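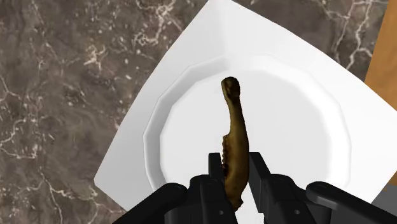
A candidate for county executive where I live spent eleven minutes on a radio show in April talking about sewer bonds. I know because I timed it afterward, going back through the recording with a pencil. She explained what the county owed, when the payments came due, and which towns would pay more under her plan. Near the end the host asked whether she might run for governor someday, and she said she hadn't ruled it out.

By evening there were stories everywhere I looked. Every one was about the governor's race. I read the ones I could find and the word "sewer" did not appear in any of them.

The candidate is Fadime Akbulut, and I should say that I haven't decided how to vote. I disagree with her on the bonds. She wants to stretch the repayment to 25 years, and I think that leaves too much of the bill to people who are now in grade school. But I only know I disagree with her because I happened to be driving when the show was on. Someone who relied on the news coverage would know that she is ambitious, which most people could have guessed about anyone running for office.

I don't think there was a plot behind this. Reporters are short on time, and a hint about higher office is easy to write up. You call one of her rivals for a comment, mention the last poll, and the thing is done before supper. A story about bonds means reading the bond documents, and then finding a person at the county who will answer the phone. I worked for a small paper years ago and I took the easy story plenty of times. My editor never complained.

Still, the easy story has a cost, and it falls on the people who have to vote. The county will borrow money next year under one plan or another. Water rates will go up in the older towns, where the pipes are worst and where people have the least to spare. Polishchuk, the engineering firm that studied the system, put its findings in a report that anyone can request from the clerk. I requested it. The section on rates is three pages long and fairly clear. I have not seen a line of it quoted anywhere.

Her opponent has done well out of this. He has not put forward a plan for the sewers, and he hasn't needed one. When he is asked about the county, he talks about how she is already looking for her next job. It is a fair enough thing to say in a campaign. It also gets him past the subject, and so far he has been allowed past it every time.

Some of my friends say voters get the coverage they want, and that a headline about a run for governor will be read by far more people than one about pipe repair. I'm sure that is true. People also slow down to look at a car wreck, and we don't ask the highway department to plan for it. A newspaper that prints only what gets the most readers has handed its front page over to somebody else — and then it has little cause to grumble when readers treat it as entertainment.

Others say she brought it on herself. She could have said no. Maybe so, but then the story would have been that she denied it, with a paragraph on other politicians who denied it and ran anyway. I can't think of an answer that would have kept the question out of the headline, short of hanging up on the host.

What I would like is modest. When a candidate spends most of an interview on one subject, the report on that interview should mention the subject. Put the governor question in the second half, where she put it. If there is room for two stories, write two. And before the debate next month, somebody with a press badge should read those pages on rates and ask both candidates which number they accept.

I wrote to two of the news outlets to suggest this. One sent an automatic reply thanking me for my interest. The other called me back, which I appreciated, and a polite young man listened for a while and took down the title of the report. Then he asked whether I thought she would really run for governor. I told him I had no idea, and gave him the phone number for the clerk's office.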